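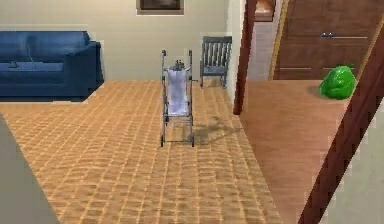
住宅仿真测试公布首轮结果:三千次运行中489次完整完成,开门与取物仍是主要失分项

本报讯 家务自动化软件企业Fultix星期四公布了移动操作系统在仿真住宅平台Plillavholm上的首轮测试结果。在约3000次运行中,系统从接到指令到完成收尾全程无人工介入、且全部判定条件均满足的,共计489次。其余运行或因超时终止,或因中途需要操作员接管,或在收尾检查中未达标。

测试负责人西梅娜·卡里略(Ximena Carrillo)在线上技术说明会上表示,这一结果“低于团队在立项时的预期,高于去年四月内部试跑时的水平”。她没有给出四月试跑的具体数字,称当时的判定标准与现行版本不同,两组数据不能直接比较。

测试范围

本轮测试共设15类任务,均取自日常家务,包括开关冰箱并取放物品、拉出冷冻抽屉、收拾地面散落物、把袋装物品移到指定位置、取下搭挂在家具或器具上的织物、移开挡路的椅子、擦拭台面、开关室内门等。每类任务配有若干户型和家具布置,同一任务在不同住宅中的难度差别较大。

Plillavholm由软件公司Bjarnason开发,提供整套住宅的三维模型和物理计算。平台中的住宅不是为机器人专门设计的,家具之间的通行间距、门的开启方向、楼梯扶手的位置均按普通住宅设定。部分住宅内布置了助行架一类的行动辅助器具,织物、袋子等形状不规则的物品也列入操作对象。

据技术说明,平台在每次运行开始前会对物品位置作小幅随机扰动,家具位置一般保持不变。光照条件分为白天和夜间两组。地面材质包括瓷砖和木地板,二者的摩擦系数分别设定,跨越不同地面时的轮底滑移也计入物理计算。

参加测试的系统由一个轮式底盘、一根可升降立柱和一条机械臂的数字模型组成,末端为两指夹爪。感知部分使用彩色与深度两路输入,规划部分接受自然语言指令,例如“把走廊里的袋子拿到门口”或“把搭在助行架上的布收走”。系统不预先获得住宅平面图,首次进入每套住宅时须自行建图。

判定方法

与不少同类测试不同,本轮测试不计部分得分。一项任务拆分为若干判定条件,任意一条未满足,该次运行即记为未完成。以冰箱取物为例,判定条件包括:冰箱门打开到足以取物的角度;目标物品被取出并放到指定位置;过程中没有其他物品掉落;冰箱门完全关闭;机械臂与冰箱侧面、墙面没有超过阈值的接触力。

卡里略说,最后两条淘汰的运行数量最多。“物品已经放到台面上了,操作看起来结束了,门却留着一条缝。按家里的标准,这件事没有做完。”

感知模块的单次响应上限设为800毫秒。超过上限不直接判负,系统须停在原位等待,等待时间计入任务总时长。技术说明指出,多数超时并非出现在移动阶段,主要集中在夹爪接近物体前的最后一次位姿估计,此时机械臂本身往往挡住了相机的部分视野。

冰箱类任务

冰箱类任务被单独列为一节。此类任务涉及两种运动:对开门沿竖直轴转动,冷冻抽屉沿水平方向直线拉出。二者把手的走向不同,所需的抓握姿态和受力方向也不同。

测试中的冰箱多靠墙角放置。冰箱一侧贴近墙面时,靠墙一侧门的开启空间和底盘的站位都受到限制。系统若按中间位置站定再拉门,门板转到一定角度便会碰到底盘,需要退后重新调整。规划模块在多数情况下能够识别这一冲突,但重新站位之后,原先估计的把手位置不再准确,须再次观测,误差由此累积。

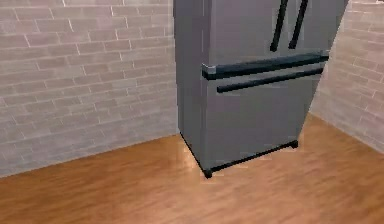

Plillavholm仿真住宅中的一台冰箱,上部为对开门,下部为抽屉式冷冻室。图/Fultix

负责操作算法的阿金尼·基奥科(Akinyi Kioko)介绍,抽屉的表现好于对开门。抽屉把手横向贯通,夹爪可选的抓握点多,拉出方向单一,底盘沿直线后退即可。对开门则要求底盘和机械臂同时沿弧线运动,任何一方滞后,夹爪都会在把手上产生侧向力,严重时脱手。

她还提到材质问题。金属外观的门板在深度相机模型中会出现缺失点,把手颜色较深时缺失更多。团队的处理办法是先由彩色图像确定把手的大致区域,再用少量可靠的深度点拟合直线。该办法对长条形把手有效,对嵌入式把手效果不佳。后者在本轮测试中占比较小,下一轮将增加。

关门环节另有一个细节。仿真中的门封按弹性体处理,门板接近闭合时阻力上升,系统如果以位置作为唯一的停止条件,往往在阻力上升处提前停下。改用力控推送后情况有所改善,但推力过大又会触发对冰箱本体的接触力报警。两个阈值之间的可用区间较窄,目前依靠人工调定,尚未做到按冰箱型号自动调整。

织物与袋装物品

软性物品是第二个失分集中区域。布料没有固定形状,抓取点选在中央时,两侧垂下的部分容易钩在助行架的横杆或手柄上。系统若继续上提,会把整个助行架带动,触发“移动非目标物体”的判负条件。

针对这一问题,算法组试过两种策略。一种是从布料边缘逐段收拢,另一种是先抓住较高的一角,沿横杆方向水平抽出。前者成功率较高,耗时长,部分运行因此超时;后者速度快,对布料的搭放方式要求较严。当前版本默认采用前者,剩余时间不足时切换到后者。基奥科称,切换条件“写得比较粗糙”,有若干次运行在切换之后反而把已经收拢的部分松开了。

助行架上另放有小件物品时,难度进一步增加。指令只要求取走织物,小件物品须留在原处。系统对二者的上下关系判断有时出错,先移动了不应移动的物品。按判定规则,此类运行一律记为未完成。

袋装物品的情况稍好。扎口的袋子有较明确的抓取部位,夹爪从上方接近即可。主要问题出在搬运途中:袋子悬垂在夹爪下方,底盘转弯时摆动,与门框或扶手发生碰撞。团队为此降低了搬运袋装物品时的转弯速度。表面光亮的袋子在强光下也会出现反光区域,分割边界不稳定,系统偶尔把阴影部分一并算入物体范围,抓取高度随之偏低。

通行与遮挡

技术说明用较大篇幅讨论了遮挡。仿真平台允许把观测相机放在住宅的任意位置,包括墙外和楼梯一侧。固定相机用于事后复核,不向被测系统提供画面。由于墙体、扶手和门框的遮挡,单一固定视角往往只能覆盖房间的一小部分,复核人员需要在多个视角之间切换,才能确认某次接触是否发生。
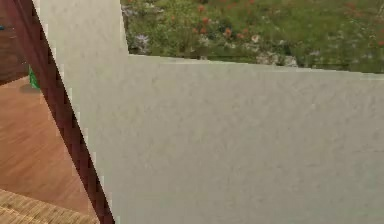

复核由独立承包方Jelstead承担。该公司的文克·克瓦姆(Wenche Kvam)说,自动判定程序给出的结果中,有一部分在人工复核后作了更改,更改方向以“完成”改为“未完成”居多。典型情况是物品在判定时刻处于指定位置,随后从台面边缘滑落,而程序已经停止记录。Jelstead建议把判定时刻推后,待所有物体静止之后再取值,Fultix表示接受。

克瓦姆同时指出,复核也存在局限。细小的接触在画面中难以辨认,渲染边缘的锯齿有时会被误认为物体之间存在缝隙。凡属此类争议,一律以物理引擎的接触记录为准,画面只作参考。她认为后续测试应当在报告中分别列出自动判定结果和复核结果,便于外部研究者核对。

系统自身的遮挡问题则与相机高度有关。立柱处于低位时,椅背、沙发扶手等物体会挡住后方地面;立柱升高后视野改善,但底盘重心上移,移动速度须相应降低。当前策略是每进入一个房间先升柱观察,再降柱行进。这一动作增加了时间消耗,在房间较多的住宅中尤为明显。竖条椅背是另一处难点,条与条之间的空隙使深度图断续,建图模块有时把椅背标为可通过区域,局部避障模块随后才将其纠正,机器人因此在椅子前停顿。

走廊与房间交界处也有类似情况。瓷砖与木地板的颜色、纹理不同,早期版本曾把二者的分界线误判为台阶并绕行,现行版本加入了高度校验,误判已大幅减少,但在夜间光照组中仍有出现。

仿真与实机的差距

对于489次这一数字在实际住宅中的参考价值,受访人员意见不一。

Bjarnason负责物理引擎的西里洛·特鲁希略(Cirilo Trujillo)认为,刚性物体部分的仿真结果可信度较高,门、抽屉的铰链和滑轨参数均有实测来源;布料部分则做了较多简化,仿真中的布料比实物更“听话”,不易起皱打结,也不会因潮湿而粘连。他说,织物类任务移到实机上,结果很可能变差,差多少目前无法估计。

特鲁希略还提到,平台中的冰箱和家具表面没有标签、冰箱贴或污渍,真实厨房中这些东西会给视觉系统带来干扰,有时也提供有用的纹理特征。平台计划在后续版本中加入可配置的表面附着物。楼梯扶手、墙面等大件结构的网格精度也将提高,目前的接触计算在斜面上偶有抖动。

卡里略则表示,仿真的用处在于重复。同一套住宅、同一处布置可以反复运行,每次只改动一个参数,实机测试很难做到。团队不打算用仿真结果代替实机验证,也没有据此对外承诺产品上市时间。

关于车间与门店场景,Fultix确认正在做前期评估。公司负责应用的雷富希奥·马加尼亚(Refugio Magaña)说,车间货架和通道的尺寸较为统一,物品种类有清单可查,部分动作比家务容易;难处在于节拍要求,一次升柱观察在家中可以接受,在生产线旁则会拖慢前后工序。门店补货介于二者之间,冷柜开门与家用冰箱开门在控制上相近,相关代码可以共用。

马加尼亚没有透露合作客户。他说,目前收到的咨询多数来自养老照护机构,对方关心的不是速度,主要是机器人在助行架、轮椅旁边工作时会不会碰动这些器具。本轮测试中“移动非目标物体”的判负条件正是应这类需求加入的。按照现有结果,系统在助行架附近作业时仍需有人看护。

下一步安排

第二轮测试沿用现有的15类任务,不增加新类别,以便与首轮对照。判定时刻将按Jelstead的建议推后,自动判定与复核结果分别列出。感知响应上限暂维持800毫秒。算法组的工作集中在三处:对开门的弧线协同控制,织物策略的切换条件,以及关门力阈值的自动整定。

Fultix称将公开首轮测试的任务定义和判定脚本,运行日志经整理后分批提供,住宅模型的使用须另向Bjarnason申请。失败运行的日志会与成功运行一并放出,其中被人工复核更改过结论的部分附有复核意见。

说明会的问答环节中,有与会者问及为何没有安排人工遥操作的对照组。卡里略答复说,遥操作数据已经采集,由于操作员熟练程度差异较大,尚未形成可用的基准,第二轮结果公布时会附上这部分内容。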